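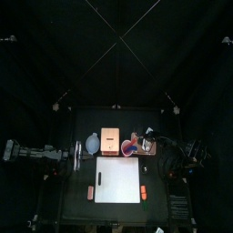 A kitchen counter is harder than a car door, Blandine Gaillard has argued, and any paper reporting success on household chores should first say how often a person had to reach in and help. We take the remark as our starting point. In the literature on bimanual manipulation, success rates for tidying, food preparation and table clearing have risen steadily, but the accounting behind them differs so much between groups that a reader can't tell whether a given system would save anyone any work.

Figure 1. Two-arm workcell with a counter-clearing layout. The cutting board occupies the middle of the tabletop, with small items on either side of it and the cup and tray behind.

4. Counter Clearing as a Test of Unassisted Work

4.1 Task definition

The workcell in Figure 1 is used for all trials in this section. Two arms of different build share one tabletop inside an enclosure lined with black fabric. The layout mixes a large flat object, the white cutting board, with small items that need a narrow grasp, among them a pink object resembling an eraser and an orange one that looks like a toy carrot. The pink cup at the back already holds something, so it can't be treated as an empty container.

A trial consists of a written instruction and a start layout. The instruction names a final place for each item to be moved and says nothing about order. The trial ends when the policy signals completion, when a safety stop is triggered, or when 600 seconds have passed. An item counts as placed only if it rests within its target region after both arms have withdrawn. Items that reach the region and later roll out of it are scored as failures, even where the motion itself was sound.

We separate three outcomes. A trial is unassisted if all items are placed and no person has entered the enclosure. It is assisted if all items are placed after one or more interventions, each of which is logged with its cause. All other trials are incomplete. Earlier work on the Akel benchmark merges the first two categories, and for that reason we don't compare our figures with results published on it.

4.2 Policies

Two policies were trained. The first, Delaunay, predicts short chunks of joint targets for both arms from camera input and the instruction. The second, Birnora, uses the same backbone but adds a planner that assigns each item to one arm before motion begins. Both were trained on the same 2000 demonstrations, collected by teleoperation at the Etalthorpe site. No demonstration contained an operator correction made by hand inside the enclosure, and demonstrations in which an item fell to the floor were kept.

4.3 Observations

Small rigid items caused little trouble for either policy when they stood clear of their neighbors. Performance fell when an item lay close to the board. A finger that came down slightly off center touched the edge of the board first, the board shifted, and the recorded start layout no longer held. Delaunay usually recovered by looking again and trying a second grasp. Birnora tended to continue with its original assignment, which produced fewer wasted motions in clean trials and longer failures in disturbed ones.

The board was the hardest object by a wide margin. It lies flat and leaves almost no room under its edge, and its slot handle is the only feature a gripper can enter from above. Both policies found the slot in most attempts. Neither could lift the board level with one arm, and the second arm often arrived late or pressed down while the first was pulling up. Hugo Deschamps and Noémie Boyer, who coded the intervention log independently, assigned more interventions to this step than to all others combined. They disagreed on 11 entries – mostly cases in which a stalled lift and a safety stop fell close together – and these were settled by replaying the joint torque record.

Speed is a separate matter. Even unassisted trials were slow by human standards, with long pauses before contact. We did not tune for speed, and we make no claim that the pauses can be removed without cost to grasp quality.

4.4 What the results do and do not show

The trials support a limited claim: a policy of this kind can move small, rigid, well-spaced items to named places on a counter without help. They don't show that it can clear a counter. Liquids, food residue, sharp tools and soft packaging were all excluded, and the lighting was held constant throughout. An intervention rate measured under these conditions should be read as a lower bound on the rate in a home.

Deisy Sánchez has proposed charging each intervention at the full time a person would need to do the whole chore by hand. Under that rule, neither policy breaks even on layouts that include the board. We report the scores both with and without the charge in Section 5, where the same policies are run on a parts-sorting task.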